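3.2 Distribution of supplies at the rest centres 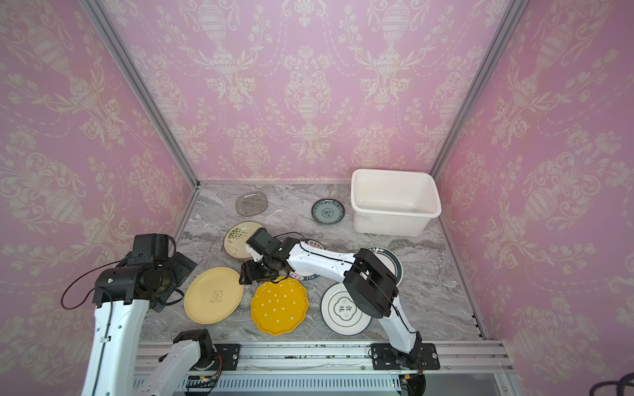 Vol. 7, No. 2, p. 79

Figure 3. Plates and an open plastic tub on a marble-patterned surface.

The second part of our study concerns the supply of meals and bedding during the March flood in the Fledby district. When the river Wieser passed the warning level, the district office opened seven rest centres, mostly in schools and sports halls. According to the registers, 2,140 persons were received in the first night. The plan of the district had foreseen places for 1,000 persons, so that the stocks were not sufficient already before midnight.

We compared the registers with the delivery notes kept by the district store at Onow. In total 79 delivery notes could be used. Notes without a time of arrival were left out of the analysis. The time between the request of a centre and the arrival of the goods was taken as the measure of delay.

The longest delays were found in the centres north of the river. The bridge at Onow was closed to heavy vehicles, and the drivers had to take the upper road. It should be noted that the closing of the bridge was entered in Cosex, the shared message system of the district, but two of the centres had no access to it in the first night. They continued to send their requests by telephone, and several requests were therefore recorded twice.

Blankets arrived on average earlier than food. We explain this by the fact that blankets were stored in the same building as the vehicles, while the food had to be collected from a kitchen outside the town. Whether the same order would be seen in a winter flood, we cannot say from the present data.

Reader comments (3)

fenland_reader, July 10, 2019
Were the double requests removed before the delays were calculated? I could not find it in the text.

Author reply
Yes, they were removed. Only the first request was kept.

hgt52
The upper road is very narrow after the mill. I would like to see the delays for small vans separately.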